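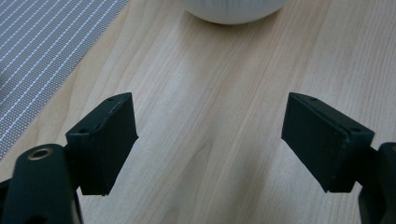 Table top, main room. Smooth, slightly matte finish.

Gadlow Learning Centre
Table Renewal Project: Progress Report to the Letel Small Works Fund
Prepared by Randi Lie, June 9, 2024

Where the work stands

The grant covers the repair and refinishing of 10 timber tables in the main room at Gadlow. Seven are finished and back in daily use. One is at the Fajardo workshop with its top off, and the last two are still in the room waiting their turn. We expect to have all of them done before the September term, as set out in the application.

The work is a little behind the schedule we gave you. The first four tables were meant to go out and come back in two weeks and took closer to four. The old varnish was thicker than expected and there were two layers of it, with a wax in between that clogged the sanding discs. Once the workshop switched to scraping the first layer by hand, the later tables went faster.

What has been done on each table

The tops were taken off the frames, scraped and sanded. Splits at the board ends were glued and clamped. Deep gouges were filled only where a pen would drop into them, and shallow marks were sanded as far as was sensible and then left. The underside of each top got one coat of finish so that both faces take up moisture at a similar rate. The last tops done here, years ago, were only coated on the upper side and two of them cupped.

The frames needed less work. Loose corner joints were reglued and the old fixing blocks were replaced with slotted ones, so the tops can move a bit with the seasons. Felt pads went on all the feet.

Change of finish

Our application listed a gloss polyurethane. We changed to a matte hardwax oil from Lareo after trying both on an offcut. I wrote to the fund about this in the last update and am recording it again here so that it is on file.

There were two reasons. The main room gets a lot of daylight, and people in the reading group had complained for years about glare off the tables. The other reason is upkeep. A polyurethane top has to be sanded right back when it wears through, which means another round of workshop fees. An oiled top can be cleaned, lightly rubbed down and recoated in the room over a weekend.

The colour has come up much lighter than most people remember. Under the old varnish the tables were a dark orange-brown, and a few regulars thought we had bought new ones. The grain is now easy to see. On the table shown at the top of this report it runs in long wavy streaks, with a few flame-like figures where the pattern tightens. Not every top looks like that. Some are quite plain, and one has a dark stain near the end that would not sand out. We have put that one along the back wall, where the printer will go.

Use of the tables

The seven finished tables are used six days a week. Mornings are mostly the homework club and English conversation classes. Afternoons are mixed – sewing on Tuesdays, repairs and small electronics on some other days, and general bookings in between. The evening book binding class has asked to move from the side room to the main room because the tops are now flat enough to cut on with a mat.

We ask all groups to follow four rules, which are taped inside the supply cupboard door:

Use a mat for cutting, gluing or soldering.
Wipe up spills straight away with a dry cloth.
No spray cleaners. Use the diluted soap in the labelled bottle.
Lift the tables to move them. Do not drag them.

So far the rules have mostly been kept. A hot cup left a pale ring on one table in the second week. It was rubbed down with a fine pad, given a little oil, and can no longer be found. There is also a line of small pin marks on the sewing table, which we are leaving alone.

Spending to date

The grant was $2,125. We have spent $1,594. That figure includes workshop labour for the seven finished tables, cartage both ways, the oil, sanding discs, glue, the slotted fixing blocks and the felt pads. Invoices are attached separately.

A further $528 is committed to Fajardo for the remaining three tables. This is a fixed quote, accepted in writing, and covers labour and cartage. The oil, blocks and pads for those tables have already been bought and are stored at the centre. That leaves $3 unallocated, and we are not asking for more.

The oil cost more per tin than the polyurethane we had budgeted for. The difference was made up by doing the felt pads and the frame reassembly ourselves instead of paying the workshop for it. The tops still go to the workshop because we have no dust extraction.

Problems and changes

Cartage. We had planned to move the tables in one load. The van we had lined up was sold, so they have been going in smaller lots. This cost more in time than in money, and it did mean that the room was never short of more than four tables at once. Classes did not have to be cancelled, although the homework club used the side room for part of one week.

Curing time. The oil is dry enough to touch the next day but needs longer before it should be washed or have anything heavy left on it. We put the first two tables back in use too early and they picked up some marks from paper. Both were recoated. Every table since then has stood for a full week before being booked out.

One frame. The table now at Fajardo has a cracked rail that did not show until the top came off. The workshop will fit a new rail within the quoted price. The new piece will be a slightly different colour at first and will sit on the underside, out of view.

Room heating. Not part of the grant, but it affects the tables. The heater under the west windows blows directly at the nearest top. We have moved that table out from the wall and will look at a deflector before the colder weather.

What comes next

The last two tables go to the workshop once the third comes back. When all three are finished and cured we will number every table underneath, matching a short record sheet that says what was repaired, what was filled and when it was last oiled. The sheets for the seven finished tables are already written up.

We will then hold a short session for group leaders on cleaning and spot repair. It will cover what to do about rings, ink and glue, how to apply a thin coat and wipe it back, and how to get rid of oily rags safely. Used rags go in the lidded metal tin with water, outside, and we want everyone who touches the oil to know that before they start.

A first maintenance coat is planned for a year after each table was finished. There should be enough oil left over to cover the busiest tables, and we will pay for anything beyond that from room hire.

Final report

The final report will include the closing invoices, the record sheets for all the tables and a short note from each of the regular groups. If the fund would like to see the tables before then, the main room is free most Friday afternoons and I can open it by arrangement.

Randi Lie
Gadlow Learning Centre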